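Notes for the toy swap talk, library back room, 7 p.m. start. Talk slow. Drink water before the part about money.

## Opening (don't read this off the page!)

Hi everybody, thanks for coming out. I run the toy swap over at the Minitz building, and I'm going to tell you how we do it so you can go home and steal the whole thing. Please steal it. I mean that.

Ask for hands: who has a closet they're scared to open? (Wait for the laugh. If no laugh, keep moving.)

## How it started

- My kid outgrew a whole shelf of puzzles in one winter and I couldn't stand to throw them out
- Put a note up by the mailboxes, two families came, we traded on my living room rug
- By June we needed a real room, and the folks at Komoleo let us have theirs in the evenings

Tell the story about the drum set here. Short version! The long version ate up half my time at the last talk. Short version is: it went home with one family, came back the next month, went home with another family, came back again. It lives in the supply closet now and I think it's happy there.

## The rules we have now

We started with a page and a half of rules and people just didn't read them. So now it's this:

- Bring what you'd be glad to get
- Clean it first
- If it has a battery door, the battery door has to be there
- No points, no tickets, no keeping score

That last one gets the most questions, so slow down. People worry somebody will show up with one sad yo-yo and leave with a dollhouse. Well, sure, it happens. And then the dollhouse comes back the next year, a little more beat up — and the yo-yo went home with a kid who loved it. I quit worrying about it and I sleep better.

## The money part

Last year we spent $353 for the whole thing, mostly on table rental, tape and snacks. We moved 3920 toys and books. I know that number because I had a clicker and I was very proud of my clicker. (Hold up clicker, if I remembered to bring it.)

## Sorting
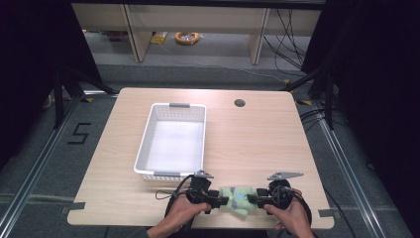 Sorting is where a swap lives or dies, and I'll fight anyone on this. You want it done before the doors open, and you want soft things kept away from hard things, or the trucks end up on top of everything. Baskets beat boxes every time. A white plastic one with little square holes in the sides and a handle tab at each end is just right for plush like that pale green one with the purple and blue patches, and parents can see what's in there without digging. Boxes you have to open, and then the lids wander off.

Other sorting stuff, if there's time:

- Puzzles get a rubber band and a piece count on masking tape
- Books spine up, never in stacks
- Baby toys on their own table by the door, so strollers don't have to squeeze through

## Questions I always get

What about leftovers? They go to the Justeo shop down the street. Call first, they fill up fast after the holidays.

Recalled toys? Look them up before you put them out. If you're not sure, leave it out of the swap.

Sign-up sheet is on the back table, pens are in my bag, front pocket.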